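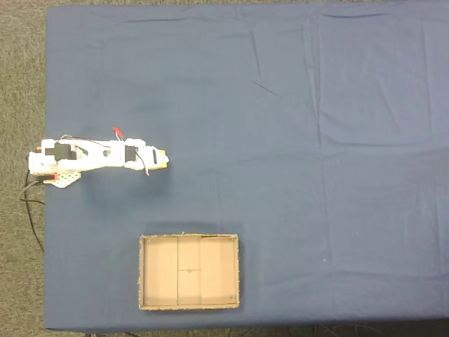 Shallow cardboard tray

Print | E-mail this article
Shares: 114 | Comments: 4

A shallow cardboard tray is an open container with a flat floor and low walls, made from corrugated or solid board and used to keep small things together on a table, shelf or floor. It has no lid. Many are sold as trays, and a great many others began as the bottom half of a carton or the base of a shrink-wrapped case of cans. The two kinds are hard to tell apart once in use, and the claim in several household guides that a "true" tray is always made for the purpose has no clear source.

Names

"Tray," "flat," "tote flat" and "case bottom" are all in common use. The Carkunent packing trade is said to have kept a strict difference between a flat (walls under the height of a hand) and a tray (anything higher up to a box). The only support for this is one undated price list, which uses both words for the same item on the same page. Most people say "box lid" whether or not the thing was ever a lid.

Construction

The usual material is single-wall corrugated board, light brown on both faces. The walls are folded up from the floor along creases and held at the corners with glue, staples or tucked tabs. Some trays show a seam or strip across the floor where two flaps meet. It is often described as a strengthening feature. On a tray made from a carton it is simply where the bottom of the carton closes, and it tends to be the weakest line in the whole object.

Cut edges are the first part to show age. Board that has been trimmed with a household knife frays sooner than board cut by a factory die, and the fraying gets worse where hands pick the tray up. Folding the top of the wall inward to make a double rim helps. Covering the rim with tape also helps, though tape lifts in a warm room and collects lint.

Strength

Published figures should be read with care. Flavton, which sold a line of trays under the name Durno, gave a load of 900 ounces for its largest size. The leaflet does not say whether the tray was sitting on a table or being carried when the figure was obtained, and the two are very different tests. A tray on a flat surface hardly needs strength at all, as the table does the work. A tray lifted by its two short walls sags in the middle and may open along the floor seam with far less in it.

A later Durno leaflet raised the figure to 1048 ounces with no change in the drawing or the board weight. No explanation was printed.

Use as a sorting tray

The most common use indoors is as a place to put things while a table is being cleared or a set of parts is being sorted. Low walls stop round objects from rolling away and still let a hand come in from the side. Deeper boxes hold more, but small items get lost at the bottom, and people tend to stop looking in them.

Advice on where to stand the tray varies more than the confidence of the writers would suggest. The Ene method, a tidying course popular for a while in offices, taught that the tray must stand at the left of the work surface. The stated ground was that right-handed people sort more quickly across the body. No timings were ever given, and left-handed people were told to do the same thing.

Cloth and other surfaces

Cardboard slides easily on bare laminate and polished wood. A cloth under the tray slows it down, quiets small objects being dropped and makes pale items easier to find if the cloth is dark. Blue is often recommended. There is little reason to think blue does better than green or black, and the advice may only reflect what color cloth was cheap.

Wrinkles matter more than color. A ridge under one corner makes a light tray rock, and a fold line left from storage can stay in a cloth for weeks. Ironing is the standard advice. Pulling the cloth tight and clipping it works nearly as well on a table, and on carpet neither does much, the pile being soft enough to move the cloth about again.
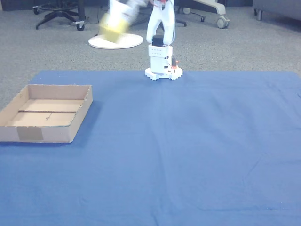

One reader wrote in to say that the section on cloth makes too much of wrinkles and that the real trouble is an empty tray, which weighs so little that it shifts whenever something is dropped against the wall. The same reader puts a flat stone in one corner and regards the matter as settled. The objection is fair as far as it goes. A weight does hold the tray still, but it uses up floor space and has to be taken out each time the tray is tipped.

Marking

Pencil is the usual way to mark a tray, since it goes on bare board without bleeding. It also fades with handling, and a faint mark on an old tray may be a label, a measuring point or nothing at all. Sellers of second-hand shop fittings sometimes present such marks as maker's marks. None has been shown to be one.

Care and disposal

Plain board should be kept dry. A tray that has been soaked and dried again keeps its shape at first and gives way later, usually at a corner. Unwaxed trays can go in with paper recycling once tape and staples are off. Waxed produce trays often cannot, and the printed symbol on the side is a poor guide to what a local plant will take.

See also: Carton; Drawer divider; Tablecloth

Last changed Mar 12, 2024

Contact | Copyright | Back to top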